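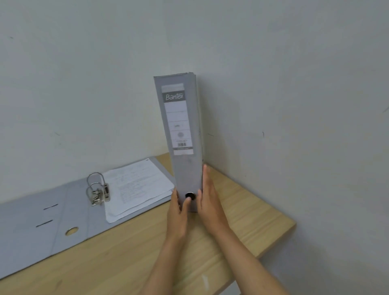

Thread rangement de paperasse, parce que janvier et parce que j'en peux plus 1/

Règle du jour : un classeur à la fois. On le vide en entier, on trie, on remet. Pas de « je garde cette pile pour plus tard ». Je me connais

2/ Le gris Bantex, étiquette toujours vierge. Des années que je me dis que je vais écrire dessus. Le carton du haut s'effiloche mais bon, il tient debout, je le garde

3/ Trouvé jusqu'ici : factures Primia (tout en triple ???), le contrat Calen résilié depuis une éternité, une notice de radiateur pour un radiateur que j'ai plus

4/ 300 feuilles à broyer au bas mot. Le broyeur en prend 3 à la fois. Voilà voilà

5/ Pour ceux qui demandent – non je scanne pas tout. Bulletins de paie papier, gardés. Impôts, gardés. Relevés de banque de plus de 5 ans, poubelle

6/ Lingyun Tan me conseille les intercalaires par année plutot que par thème. J'ai essayé par thème, résultat j'ai un onglet « divers » plus épais que tout le reste. Donc ok, par année

7/ Pause café. 20 minutes max

8/ Bon, 45

9/ Question : vous écrivez quoi sur la tranche ? Juste « Maison » ou tout le détail ? Laurențiu Roman met un numéro et tient une liste à part, je trouve ça beau mais je vais perdre la liste, c'est sûr

10/ Décision prise : crayon à papier sur l'étiquette. Comme ça si je change d'avis je gomme. J'ai écrit « Logement ». C'est un début

11/ Reste les papiers de la voiture et le dossier Tang, que j'ouvre pas ce soir. Suite demain matin – si quelqu'un a une perforatrice qui perfore droit à me conseiller, je prends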